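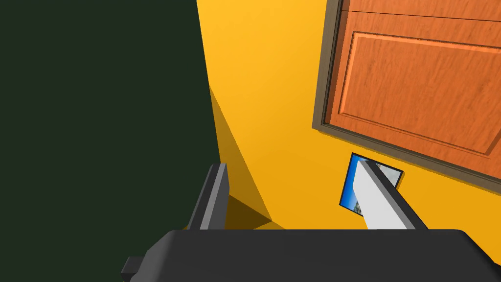
How hard is the tap water in our town? Harder than we guessed, and it changes a lot from one end of the bus line to the other.

We collected 80 samples from kitchens, school fountains and one very patient bakery, then ran the soap-suds test on each — shake, wait, measure the foam. Amrani Street gave us almost no foam at all! The old well water out by Stirnitz foamed beautifully, up to 2 inches.

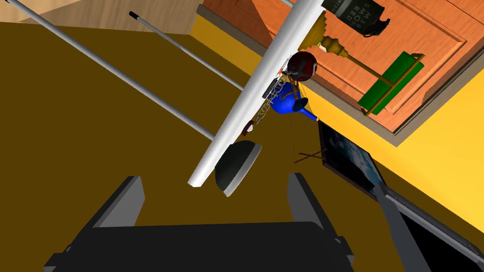 Urkside, August

Second round of testing. We switched to bottles of 500 milliliters and repeated every street in Brirkeck. The pattern held, and we loved seeing it show up again on the map. Next term we want to test rainwater too.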